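Subject: Re: can machines do the chores yet?
List: home-and-shop automation
In-Reply-To: your message of Sunday evening

Hello everybody,

I meant to answer this the same night and then the dishwasher needed emptying, which I suppose makes me part of the problem under discussion. Let me quote the bit I want to pick up, so those of you on the digest don't have to scroll back through 52 messages to find it:

> I keep seeing clips of arms folding towels and loading racks,
> and my family keeps asking me when they can have one. I run a
> small bakery café. If I bought an arm tomorrow, would it set the
> tables for me? Fill the bread baskets? Wipe down? I don't need it
> to be fast. I need it to not need me. Is anybody close to that,
> or should I stop reading the Italeck brochures?

First of all, thank you for asking it so plainly! We spend so much of our time on this list comparing controllers and grumbling about cables that a person with a real chore and a real shop is a treat.

My short answer is "some of it, on a good day, with you in the building." My long answer follows, and I apologize in advance for how long it got. 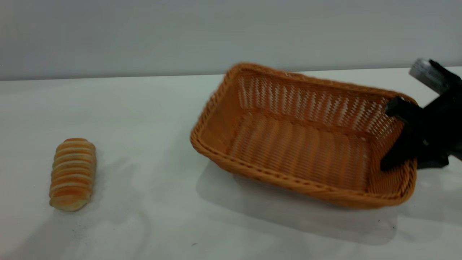

Bread baskets are a lovely chore to think about, because any six-year-old can do it and it still has nearly everything in it that gives us trouble. You have to know where the basket is, where the bread is, and whether the basket is where you want it before you start. With the roll lying way over to one side and a black finger hooked inside the corner of the wicker, you can see how much there is to settle before a single piece of bread goes anywhere. A basket is light and slides easily. It has an open weave that a fingertip can catch in, and the rim is a different thickness from the sides. If you grab it a little high it tips, and if you grab it a little low you push it across the table. You and I fix all that with our other hand and never notice we did it.

I spent most of last winter on this sort of thing with a Nemia arm in my workshop, so let me tell you what I saw, for whatever one person's bench is worth. I kept a log (I keep a log of everything, ask my family) and by the end of February it had 3,488 tries in it, all of them some version of "put the thing in the other thing." When the objects started out in places I had practiced a lot, it did well enough that I would leave the room and make coffee. When I moved the basket over and turned it at an angle it had not seen much, I stayed in the room.

What surprised me was how dull the failures were. I had expected drama, and I got things like these:

1. The arm would close on a spot right next to the object and carry nothing, very carefully, all the way to the basket, and then let go of it. I watched that a great many times before I added a check on finger width.

2. It would nudge the object on the way down, so the object rolled, and then it would go for where the object used to be. Anything round or long does this to you. Dinner rolls, carrots, screwdrivers with round handles, they're all the same animal.

3. The close-up view would let me down just when I needed it. From a camera at the wrist, the last little distance is mostly tabletop and shadow, with one slice of the thing you are after over in the corner, all orange and cream ridges, and your own finger poking up at the bottom. A person could tell you "up and to the right a bit" straight away. Teaching the software to say the same took me over 500 extra examples, most of them recorded with the lamp in a different spot.
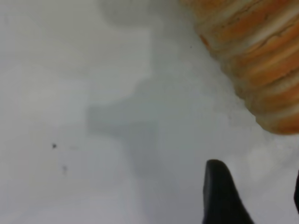 4. Soft things got squeezed. I had a force setting that was fine for wooden blocks and terrible for a real roll out of a real oven. If you're going to practice for a bakery, practice on bread at some point, and expect to sweep.

So, going down your list of chores one at a time.

**Filling the baskets.** I'd call this the closest of the three. If the rolls come from one tray and the basket sits in a fixture that holds it still, I believe you could have this running today with somebody glancing over now and then. Take the fixture away and it gets a good deal harder. Food safety is a whole other subject, and I would talk to your inspector before you talk to any of us – most of the fingers on our benches were never meant to touch anybody's lunch.

**Setting the tables.** Forks are thin and shiny and lie flat, napkins are napkins, and your tables have customers at them. An arm bolted to a bench can't get there anyway, so now you need a base that rolls around between chairs. I would wait.

**Wiping down.** The motion itself is easy, and the Sinatis demo that went around the list shows it nicely. Deciding whether the table is clean is the part I haven't seen done well. Dark specks on a pale surface might be crumbs, or scratches, or a knot in the finish, and my own setup would happily scrub at a scratch until the battery gave out.

As for the brochures, keep reading them if you enjoy them! I do. I would just ask the sales people to let you bring your own basket. Whoever answered at Mao when I asked them was perfectly nice about it, and we had a very useful afternoon, and the arm did fine with their bowl and got tangled in my wicker on the second try.

If you'd like to come and see the Nemia at work, I'm in the shop most evenings until 6 and there's a decent chair. Bring whatever rolls you have left at closing. I'd especially like to try something with a glaze on it, as I haven't worked out what to do about sticky fingertips and I'd be grateful for ideas from anyone else who has.

Warm wishes to all,
your long-winded correspondent in the workshop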